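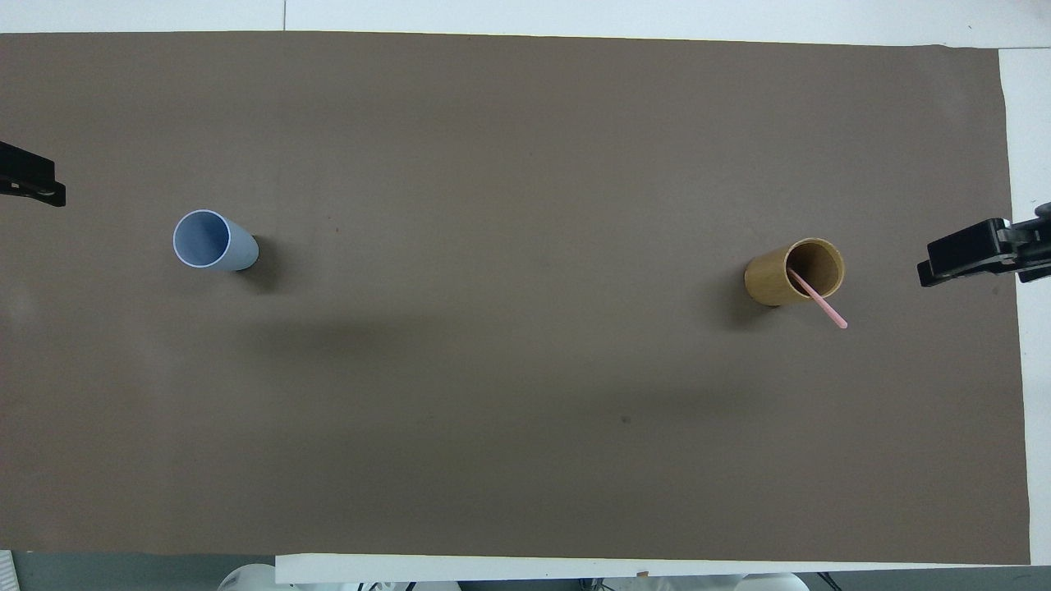
Rosalba Longo wrote to say that the straw demo was the part her group liked best at the open day, but that it stopped twice while they were watching, and could we please have it sorted before the school visit in June. I promised her I would write the whole thing up properly, so please bear with me, as it got longer than I meant it to.

Ticket 335
Opened: 2025-04-02
Site: Larnemport, demo table
Status: open, waiting on one part
Priority: normal

What visitors reported
The task is the simple one we always run for guests: the pink straw goes from the bamboo cup over to the light blue one. On both stops the right arm went to the bamboo cup, closed its fingers next to the straw and then just stayed there with the "no grasp" message on the screen. Everyone was very kind about it, and a little boy in the front row told the arm to try again, which I thought was lovely!

What I checked
First I pulled the log for the afternoon. There were 27 runs for visitors, and the two stops both came late in the day. No motor faults, no network drops, nothing odd from the left arm.

Then I looked at the light. There is a wide band of shadow across the middle of the brown paper, below the cups, and I had a strong feeling that was our culprit. I turned the overhead lamp up from 67 percent to full and ran the task again. It missed on the third try, so I put the lamp back where it was. I'm leaving the paper as it is for now, small dark spot and all.

Next I went through the calibration with Erdem support on the phone (a very patient gentleman, we were at it for most of an hour). The left arm passed. The right arm passed too, but only after a restart – before that it was reading a few millimeters off toward the bottom edge of the table. With a thin straw that is plenty to miss by.

What I changed
Restarted the right arm controller and saved the new calibration under the name Latport, so please load that one and not the old Brollarach file. I also raised the wait before the fingers close to 1000 ms. It makes the demo a touch slower, but it gives whoever is hosting a moment to talk.

Since then it has run clean every time I've tried it, with the straw leaning to either side of the cup.

Still to do
The controller shouldn't drift like that over one afternoon, and Erdem are sending a replacement cable for the right arm. Until it is fitted, whoever hosts should restart that arm at lunch and run the task once before letting guests in. I'll let Rosalba know today and will update the ticket when the cable arrives.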